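Workshop Tips: Getting Your Perception and Planning Code to Cope with Soft Stuff

Anyone who writes grasping software at home gets hooked on blocks and mugs first. Then you try a blanket, and your tidy planner falls to pieces. I love this part of the hobby! Cloth is where the software gets interesting, and most of the tips below came out of evenings spent on exactly that at my kitchen table, with plenty of help from Ieva Zariņš, who wrote the first version of the planner I still use (we call it Prothero, and the log viewer that goes with it is Padero).

Start with the logs

Before touching the planner, get your logging straight. Write every camera image, finger width and pose with a time stamp from the same clock. I once lost a whole evening in May to two clocks that had drifted apart. The gripper looked like it was closing before the fingers reached anything, and I "fixed" the controller three times before I checked the times.

Name your runs by the job and a number, like fold-12 or lift-03. You'll thank yourself when you have 1,107 of them. Keep a plain text notes file beside each run too, and type one line in it right away, even if the line is only "bad, slipped."

If a run has a gap in it, throw it out or trim it. Don't let the code fill in the gap by itself. A straight line between two poses looks very reasonable in a plot and can pass right through a table.

Teach the mask about fuzz

Fleece, terry cloth and anything with a pile will give your segmentation a ragged edge. Smooth the mask a little before you pick a grasp point, then pull the point inward from the edge. On my setup four pixels was too timid and I got a lot of empty closes. Try a few values, save them all in the config file, and look at the results side by side in the viewer.

White cloth against a white wall is the classic trap. Three things to try:
Drop the exposure until you can see shading in the folds.
Use depth for the outer edge and color for the creases.
Hang a dark towel behind the work while you're tuning, then take it down and test again.

That last step matters a lot. Ataahua Tautahi left the towel up for weeks and had a beautiful detector that worked in one corner of one room.

Clear plastic needs its own rule

Transparent bowls and tubs come back from a depth sensor full of holes, and the reflections along the rim can show up as little bright objects. My rule is simple: where depth is missing but the color image shows a curved rim, the planner marks the whole patch as "keep out" until a second view agrees. It's cautious, and it makes for slower runs, but I've stopped chasing ghosts.

Printing on the plastic is handy, by the way. Letters give the tracker something to hold on to when the rest of the bowl is giving it nothing. Just make sure your label reader doesn't need them right side up.

Small things inside a clear bowl are best treated as a group at first. Get the bowl located, then worry about the contents. If you try to do both in one pass, the detector will happily put a block on the table when it's sitting inside the rim.

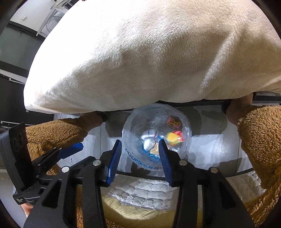 Fleece over a clear bowl: two hands, two sleeves and a blanket for the mask to sort out.

Sleeves count as cloth

I didn't plan for this one at all. If your demonstrations have people in them, fuzzy sleeves get lumped in with the blanket, and then the planner thinks an arm is a nice thick fold to grab. Label sleeves as their own class from the very start. Go by person first and texture second — hands are much easier to find than cuffs, so find the hand and grow the region back along the arm. Brown sleeves against white fleece are a gentle place to begin. Move on to matching colors once that works.

And put a hard stop in the controller for anything labeled "person," separate from the planner, so that a bad plan can't talk its way past it. Mine lives in its own little process and does only that.

Hide the fingers from the model (some of the time)

With a camera on the gripper, the fingers fill a good chunk of every image. You can mask them out, and for the segmentation step I do. For the grasp step I leave them in, because the gap between the pads tells the model a lot about how open the gripper is. Ieva was against this and then tried it on the Nirkham test set, 2,202 images of household clutter that we put together between us. She leaves them in now too!

Make the planner give up early

Cloth changes shape as soon as you touch it, so a long plan is stale almost at once. Plan one short move, look again, plan the next. If two looks in a row disagree badly about where the edge is, back off and start over from a safe pose. I'd much rather watch a planner back off five times than push through with an old picture in its head.

Leftovers

Save your config file inside the run folder, every time.
Replay old runs through new code before you try the new code on the table.
Turn off auto white balance. Yellow and cream cloths wander all over the place with it on.
Quilted fabric makes wavy false edges. A slight blur helps.
Zakutmont, our shared folder of replay scripts, has a new one for trimming gaps. Run it on a copy the first time.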